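Visit report: Drudov wallcovering works, Lilten
28 November 2023

The Drudov works stands on the north side of Lilten, between the railway and the canal, and opens to visitors twice a year. The July opening was full when I applied, so I took a place on the autumn one. Groups are limited to 13. Visitors sign in at the gatehouse, leave coats in the lockers and are issued with overshoes, which have to be changed between the ink store and the print hall.

The oldest part of the site is dated 1915 over the door. It was put up for block printing and still has the north-facing roof lights, now fitted with blinds because the colour checking has moved to a closed room with controlled lamps. Two of the original drying racks remain at the far end and hold empty cores. The rest of the building is used for paper storage. Rolls lie flat on cradles, never on end, and are brought into the print hall a full day before use so that the moisture content has time to settle.

Printing is done on two lines. The older one is a surface printing line which lays down one colour per roller and gives the slightly raised edge that some customers still ask for. The newer one is digital and takes most of the short orders. The minimum run on the surface line is 200 rolls; on the digital line it is 20. The change between designs on the surface line takes up most of a morning, and we saw the last part of it: rollers out, trays drained, trays washed, rollers for the next job brought in on a padded trolley. Each roller has a card tied to the spindle giving the design, the colour position and the date it was last resurfaced.

Registration was covered at some length. A small cross is printed in the waste margin for each colour, and the operator compares them under a magnifier at the start of every roll. Animal prints are considered forgiving in this respect. The marks are irregular to begin with, so a slight shift between ground and figure does not show, whereas on a stripe or a trellis it is visible from the other side of a room. What an animal print does show is the repeat. If one blotch is heavier than those near it, the eye finds it again at every repeat and reads a row. The design office therefore pins up a proof at full height and looks at it from a distance before the file is passed.

The picture shows a three-sided enclosure with a pink leopard print on the back and both sides. The ground is a pale lilac-pink, the marks a darker pink, some of them solid and some open in the middle, and a number of them are closer to a heart than to a rosette. It is a dense pattern. I looked for a row and could not find one. The corners have silver aluminium posts, so the pattern does not have to be matched round the angle, and the floor is a beige and cream surface with a faint marble-like veining.
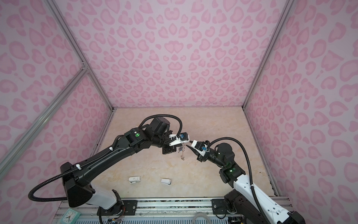

Corners are the usual point of failure in ordinary rooms. The fitting instructions supplied with Drudov papers say to cut at an internal corner and overlap by a small margin on the second wall, and to hang the first length on that wall to a fresh plumb line. With a large geometric this loses part of the motif. With a small dense pattern the loss is hard to see, provided the second length is matched at eye level and any error is allowed to run out towards the skirting. Covering the joint with a trim avoids the question altogether, at the cost of a visible line.

The choice of floor was also raised by one of the group. The advice given was to put a pale, low-contrast floor with a busy wall, and to take the floor colour from the warm side if the wall ground is cool. I would agree with the first half. On the second I am less sure – a cream beside lilac can look yellow under some lamps, and I would want a sample of each under the lighting to be used. Drudov sends samples free of charge but only in a small size, which is of little help with a pattern where the repeat matters.

The inspection room was the most useful stop for me. Finished paper is run over a lit table at walking pace and faults are marked with a tab in the margin. Minor faults are cut out at the rewinding stage. A roll with more than one join is put down as seconds and sold from the gatehouse shop. Shade is checked against a master cutting at the start and end of each batch, and the batch number is printed on the label and again on the inside of the core. The second number is worth knowing if, like me, you throw the labels away.

Two named ranges were on show in the visitors' room. Maurya is the heavier of the two, a non-woven paper meant for pasting the wall. Enden is a lighter paste-the-paper type with a shorter colour list, mostly greys and one dull green. I handled offcuts of both. Maurya creased less when folded and opened again. Enden was easier to tear to a feathered edge, which matters for patching.

The visit took the whole afternoon, including tea. Photography is not permitted in the ink store or the design office. The floor of the old building is uneven and there is no lift to the upper level – anyone who needs step-free access should say so when applying and will be taken round by the yard door. The seconds shop takes cards and closes before the last tour comes out, so it has to be visited on arrival. I bought three rolls of the green Enden, all from one batch, one of them with a join near the end.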